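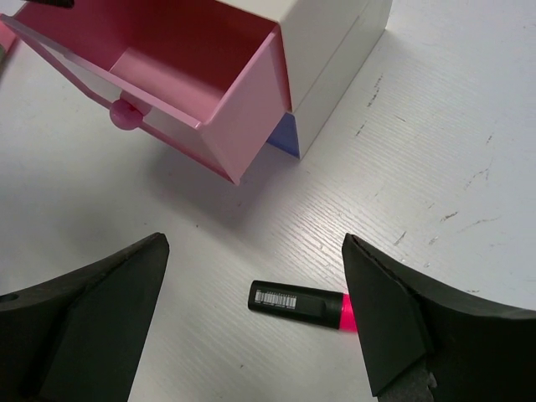
Most of the cells in a zebrafish kidney will go their whole lives without being asked to divide again, Rochelle Tran said, and the trouble starts when an injury suddenly asks them to. Some manage it. Others copy their DNA, get partway through and stop, and those are the cells her group at Honville has been following since April.

The work is slow. A zebrafish larva is small enough to lie in a drop of gel on a glass dish, and clear enough that its kidney can be watched under a microscope without cutting anything. Each fish carries a fluorescent tag that changes colour as a cell moves from one stage of its cycle to the next. The group damages a short stretch of the kidney tubule with a laser, then takes a picture every few minutes until the following morning.

Dwayne Lindqvist sets up most of the overnight runs. He likes to start at 4 p.m. so that the first divisions, if there are any, come while he is still in the building. The gel can shrink, the larva can drift out of focus, and the room has to stay at the temperature the fish prefer, a bit warmer than the people do. He has lost whole nights to a door left open down the hall.

So far the group has usable recordings from roughly 200 larvae. In the healthy ones, cells beside the injury flatten out and cover the gap before any of them divide. That order surprised Lindqvist, who had expected division to come first. The covering cells stretch to a shape they would never take in an undamaged kidney, and only once the gap is closed do their neighbours begin to copy their DNA.
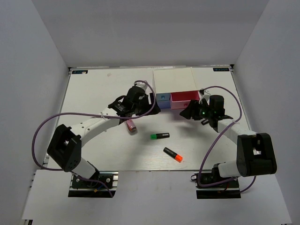

The stalled cells turn up further from the injury than anyone in the group had guessed. They sit in otherwise ordinary tissue, with twice the usual amount of DNA, and they do not seem to harm the cells next to them, at least in the days a larva can be followed. Tran is careful about what that means. A fish kidney can build new filtering units after damage and a human kidney cannot, so a cell that stalls in a larva may be doing a different job from one that stalls in a person.

She came to the question sideways. Her earlier work was on how kidney cells handle salt, and for years she treated the cells with extra DNA as a nuisance to be left out of the results. A reviewer asked why she had thrown them away. She went back through the old slides and found she had no good answer.

The money for the current work comes from the Halvorsen fund, a small regional program that pays for early-stage biology and runs for two years at a time. It covers one technician, the microscope hours and the upkeep of 50 tanks. The fish themselves are fed twice a day, weekends included, on a rota taped to the aquarium room door.

Sorting the pictures has become the bigger job. One night's run leaves several thousand, and the group uses a program called Gatumis to mark the outline of each cell and follow it from one picture to the next. It does well with round cells and badly with the stretched ones — the very cells that matter most here — so Lindqvist corrects those by hand. He aims to get through 100 tracks a week.

The next step is to switch off a gene the group calls jeridness, named by a former student after the lab's first fish line, and see whether fewer cells stall. If they go on to divide normally, the gene is probably holding them back. If they die, it is probably keeping them alive. Tran thinks the second is more likely. Lindqvist has his money on the first, and the first batch of eggs is already in the incubator.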